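Heating a Drink in the Shared Microwave

Residential Services, Ginting House

These instructions apply to all residents and day guests who use the countertop microwave ovens in the Ginting House common rooms. Please read them once in full before using the appliance for the first time. Questions may be sent to the Residential Services desk, extension 2482. 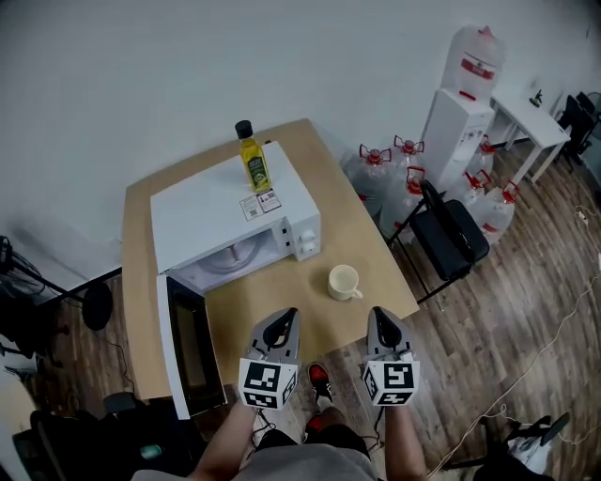 GINTING HOUSE, September

Before you begin
Use a mug with a handle and no metallic trim. Plain ceramic mugs marked as microwave safe are suitable. Travel cups with a metal lining must not be used in any of the ovens.

Open the door fully and check that the glass turntable is seated and turns freely by hand. Wipe up any spills with a damp cloth. Bottles of cooking oil and similar items are sometimes kept on top of the oven; take them down before heating and put them back once the oven has cooled. Stickers attached to the appliance should be left in place.

Heating
1. Fill the mug to no more than 300 ml.
2. Set the mug on the turntable, a little off center, with the handle turned toward you.
3. Close the door until it latches. Do not slam it.
4. Select the power level first, then the time. Two minutes is enough for most drinks.
5. When the oven stops, wait 3 seconds before opening the door.
6. Hold the mug by the handle and set it on the table beside the oven – never on top of it. Stir before drinking.

Water heated on its own can boil up suddenly when it is moved. Place a wooden stir stick in the mug before heating plain water.

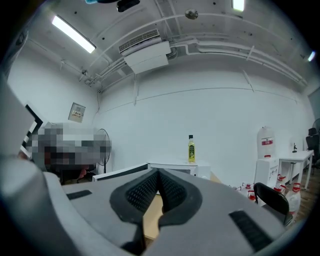

Residents should also keep the common room ventilated when several people are preparing food. The fan may be moved if needed, provided its cord does not cross a walkway. Lights and air conditioning are to be switched off by the last person to leave.

After use
Leave the door open for a few minutes so that steam can escape, then close it. Wash your mug and return it to the shelf. Unclaimed mugs are removed at the end of each month.

Reporting a fault
If the turntable does not move, or the oven runs with the door open, unplug it and submit form 3550 to the desk. Do not attempt a repair.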